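Gallery: a Wednesday with the hand-held grippers

Filed under: Workshop notes / Grippers and end effectors

We have been meaning to compare the two hand-held gripper housings properly since the Plutov arm went back to its maker with a sore elbow. The idea is simple enough. You hold a gripper in each fist, you do ordinary household things with them, and you find out which ones make you swear. The arm can learn its manners later.

The list had 30 objects on it, chosen by people who had clearly never tried to pick up a coat hanger with a pair of motorised salad tongs. We got through 17 before lunch. The umbrella was number 13, and it got more attempts than everything before it put together.

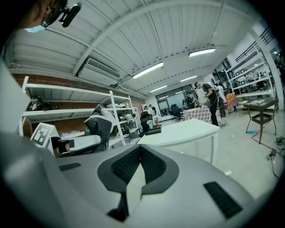 The view from the gripper, mostly of gripper. The grey housing takes up the lower half, with the tables and shelving getting whatever is left over. 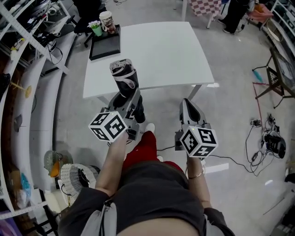

Folded umbrella in the left gripper, held upright, with the white table ahead. The marker cubes are how we know where each hand has got to.

Words and testing: the editor, Zernau Bench Notes

A few things worth writing down while my forearms still remember them.

The first is bulk. The Vahidi shell is a comfortable thing to hold and a ridiculous thing to see past. When you wear the head camera you get a decent look down at both hands, but the camera on the gripper itself spends a fair share of its pixels admiring its own casing. I'd happily trade some of that smooth curved housing for a better look at the tabletop. The Grerkel shell is slimmer, though it pinches at the base of the thumb, and after an hour I had stopped caring about the view.

The second is long, thin objects. Fabric folds under the fingers and shifts the moment you tilt your wrist, so a grip that looks fine at floor level can be hopeless by table height. Closing slowly helped. Grabbing nearer the middle helped more, and it only took me most of the morning to try it.

Third, cables. The right gripper is still on a lead, and a lead on a concrete floor will find your ankle eventually. We are told a battery version is coming in August. We were told that last August as well.

The head camera did better than I expected. It sits heavier on one side, and anyone with glasses needs a minute to sort out the strap, but the markers stayed readable as long as you kept your hands in front of you. Reach out wide and you lose one cube - fair enough, I'd lost track of that hand too.

By the end of the day the log had 3445 grasp attempts in it, counting every nervous open-and-close while somebody was deciding what to do next. We'll trim those before comparing the two shells on paper. My money's on the Vahidi for grip and the Grerkel for everything that happens above the wrist.

Soft things are next, starting with the tea towels.

17 shares | 13 comments

Contact the workshop | © Zernau Bench Notes | Back to top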